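# Stomik opens second round of household demonstration recording in Dostville

October 8, 2026 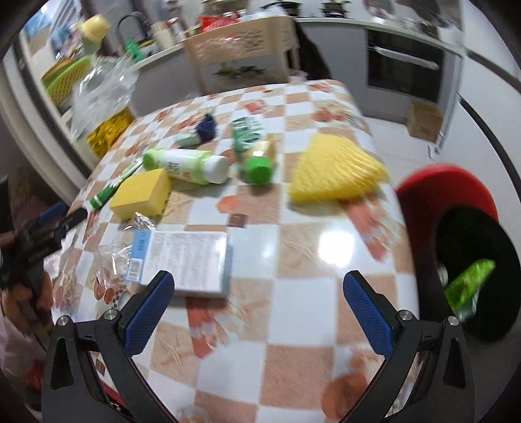
Stomik has begun a second round of recording in Dostville homes, in which people carry out ordinary household tasks with hand-held grippers so that the movements can later be used to train robot arms. The round follows a first period of work that ended in April and will cover kitchens, utility rooms and hallways.

The work is led by Siu-ming Hsiao, head of demonstration recording at Stomik, and is carried out with two partners. Nakamura supplies the hand-held tools and maintains them. Ferneo receives the recordings, checks them and prepares them for training.

Participants work with a gripper in each hand. The fingers open and close under the control of the person holding the handle, and a camera fixed to each tool records what lies in front of it. No robot is present in the home during a session. The arms on which the trained software will be tested remain at the Stomik workshop in Dostville, where they are fitted with fingers of the same shape as those used by participants.

The programme has set a target of 800 accepted demonstrations for the round. A demonstration is accepted when the task has been completed from start to finish without the participant touching the items with a bare hand, and when the recordings from both tools can be matched in time. Recordings that fail either test are kept separately and are not counted towards the target.

"In the first round we asked people to do a task in the way we had written it down," Siu-ming Hsiao said. "The result was very regular and of limited use. Participants are now told what the table should look like at the end, and the order of work is left to them."

Tasks in the kitchen group concern the clearing and sorting of small goods on a table. They include standing up a bottle that has fallen over, placing tubes side by side, moving a box from one hand to the other, and gathering sponges and scrubbers into one place. Soft items and thin wrappers have been added to the list for this round at the request of Ferneo, which reported that the earlier recordings contained too few objects that change shape when held.

Household goods are supplied by the participants themselves wherever possible. Stomik asks only that containers be closed firmly and that no glass or sharp item be used. Tablecloths may stay on the table, including patterned and shiny ones. Participants in the first round had been asked to clear the table to a plain surface, and that instruction has been withdrawn.

Each session lasts no longer than two hours, including breaks, and is attended by one member of the Stomik staff. A short practice period comes first. Participants learn to close the fingers slowly, to pause once an item is held, and to release it only after it has come to rest on the table. They are also asked to keep the tips of the fingers in front of the camera and to avoid crossing their arms, as one tool may then hide the other from view.

The practice period was lengthened following comments from the first group of participants, several of whom had found the second hand harder to manage than the first. Many had held the left tool still and carried out nearly all of the work with the right. Staff now begin with an exercise that cannot be completed with one hand, in which an item is passed across the table and set down on the far side.

Nakamura has made two changes to the tools since April. The handle has been made shorter, so that the wrist may be held closer to its natural position, and the pads on the inner faces of the fingers can now be changed without removing the fingers themselves. Pads are inspected at the end of every session. A worn pad allows smooth items to slide, and participants tend to respond by squeezing harder, a habit that Stomik does not wish the arms to learn.

The programme also makes limited use of remote control. At the workshop, trained operators guide an arm from a desk a short distance away, using a pair of handles and a screen. Remote control will be used in this round for three tasks in which the reach of the arm matters more than the movement of the fingers: opening a low cupboard, taking an item from the back of a shelf, and lifting a bag from the floor. These recordings are made more slowly than those in homes, and the operator may stop and begin again at any point.

According to Stomik, the two methods will be compared once the round is complete. For each method, Ferneo will prepare a set of recordings of equal length, and the same arm will be tested after training on one set, on the other, and on both together. The tests will use items and tables that do not appear in any of the recordings. The outcome will be published in full, including tasks that the arm was unable to complete.

Siu-ming Hsiao said that the comparison had been planned for the first round but had been set aside when too few recordings passed the checks. "We had a good number of sessions and a poor number of usable ones," he said. "Most of the losses were in timing. The two tools did not always agree on when a movement had started, and it was not possible to correct this afterwards with enough confidence."

The tools now share a single start signal, which is repeated at the end of each task. Staff check the match before the participant moves on, and a task may be repeated at once if the check fails. No participant is asked to repeat the same task more than twice in one session.

Rules on privacy remain as they were. A participant must give written agreement before the first session, as must every other adult living in the home. Sound is not recorded. Faces, letters, screens and family photographs are removed from the recordings at Stomik before the material is passed to Ferneo, and participants may view their own recordings and withdraw any part of them within six weeks of the session. Material withdrawn in this way is deleted and is not replaced by a further visit unless the participant wishes it.

Participants are paid for the full length of the session, including practice time, and payment does not depend on how many demonstrations are accepted. Stomik introduced this arrangement after finding that payment by task led some people to hurry.

Applications are open to adults living in Dostville who have a table that can be reached from at least two sides and enough floor space for a member of staff to stand clear of the work. Previous experience with robots or similar tools is not required. Applicants who took part in the first round may apply again, although priority will be given to homes that have not yet been visited. Both left-handed and right-handed participants are sought, and left-handed applicants are particularly encouraged to come forward, having been few in number earlier in the year.

Those who would like to see the tools before applying may attend an open afternoon at the Stomik workshop. Visitors will be able to try a pair of grippers at a practice table and to watch an arm being guided by remote control. Places must be booked in advance through the Stomik office, which can also provide the participant agreement in large print.

Sessions in utility rooms and hallways will start when the kitchen group has been completed. The task lists for those rooms are still being prepared and are expected to include folding small towels, pairing shoes and hanging light items on hooks. Households already accepted for the kitchen group will be asked whether they wish to continue, and are under no obligation to do so.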